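Fabric & Laundry board > Care and repair
Thread: Woven shirts shrinking in length but not in width

warpcount
Posted 08:14
I have four long-sleeved shirts from Perkia, all bought in June, all the same size. After six washes at 40 they have lost length in the body and sleeves. Chest width is unchanged as far as I can measure. The label says 40 is fine. I line dry, no tumble dryer. Is this normal for a plain woven cotton, and is there any way of getting the length back?

Puketti_Mill
Posted 08:41
Normal. Warp yarns are held under tension during weaving and again during finishing. The body and sleeves of a shirt are nearly always cut with the warp running lengthways, so when the tension comes out in the wash the loss shows up as length. The weft is under much less tension and has less to give back.
Six washes should be enough to reach the end of it. If they are still getting shorter, something else is going on.

warpcount
Posted 08:55
How much is acceptable? I measured 66 cm from the back of the collar seam to the hem on the worst one. I did not measure it when new, which I regret.

Jagadeesh Kamath
Posted 09:20
Then you have no shrinkage figure, only a length. Measure an unwashed one in the same size from the shop if they still stock it. Lay it flat, smooth it by hand without pulling, and measure down the centre back. Do it three times and take the mean. Shirts with a curved hem need extra care, as moving the tape two fingers to the side changes the reading.

Also check your machine. Mine (an Allura, the older model with the dial) ran well over the set temperature until I changed the sensor. The dial said 40 and a probe in the drum said otherwise.

selvedge34
Posted 09:47
I disagree that temperature is the main thing here. Relaxation shrinkage happens in cool water too. It needs water and movement, and heat mostly makes it quicker. I wash everything at 30 and still lose length on cheap shirting. The question is whether the cloth was pre-shrunk properly at the mill, and you can't tell that from the label.

Jagadeesh Kamath
Posted 10:02
I did not say it was the main thing. I said check it. A machine that runs hot will also damage the collar interlining, and that is a separate fault which people often report as shrinkage.

Puketti_Mill
Posted 10:30
Agree on the collar. If the fused layer shrinks at a different rate from the shell you get bubbling, or the points start to curl. Compare the collar with the body before blaming the cloth.

On getting length back: you can recover part of it. Wet the shirt fully, spin it on low, lay it on a flat surface and work it lengthways by hand, starting at the yoke. Do not hang it wet from the shoulders and hope. The weight goes through the yoke seam and the sleeves get nothing. Iron while damp, moving the iron along the warp only.

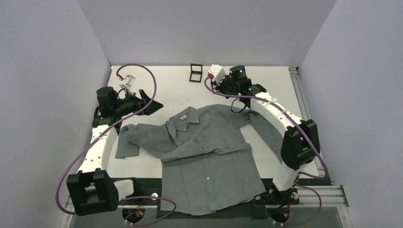 Long-sleeved button-up, before smoothing out. Measure nothing until that diagonal fold is gone.

The placket is the awkward part. It has more layers than the fronts and usually interlining as well, so it will not stretch at the same rate. If you pull the fronts past it, you get a wavy edge. Stop when the placket lies flat.

warpcount
Posted 11:16
Tried it on one over breakfast. The hem has come down a little at the sides and less at the front. The sleeves did better than the body.

selvedge34
Posted 11:38
And it will go back at the next wash. Stretching damp cloth and ironing it flat sets it until it next gets wet. I would not call that a repair.

Puketti_Mill
Posted 11:52
Most of it will go back, yes. I said recover, I did not say permanently. If he irons his shirts anyway it costs him two minutes each.

tenter_frame
Posted 12:25
For comparison, I keep notes on this. Mudaliar shirting, article 2693, plain weave: negligible change in length after ten washes. Article 2953 from the same firm, softer finish, looser weave: visible loss after the first wash and then stable. Same machine, same powder, same line. I would put it down to the finish – the softer one feels as if it was barely compacted at all.

selvedge34
Posted 12:40
Or the looser weave. You have changed two things at once.

tenter_frame
Posted 12:48
Fair. I don't have an article that separates them.

warpcount
Posted 13:31
Probe thermometer in the drum, as suggested: 43 at the hottest point on the 40 programme. I don't think that explains it. Collars look flat on all four. I will wash the stretched one at 30 next and measure it before and after, and buy the next lot a size longer.

Jagadeesh Kamath
Posted 13:44
Write the first measurement down this time.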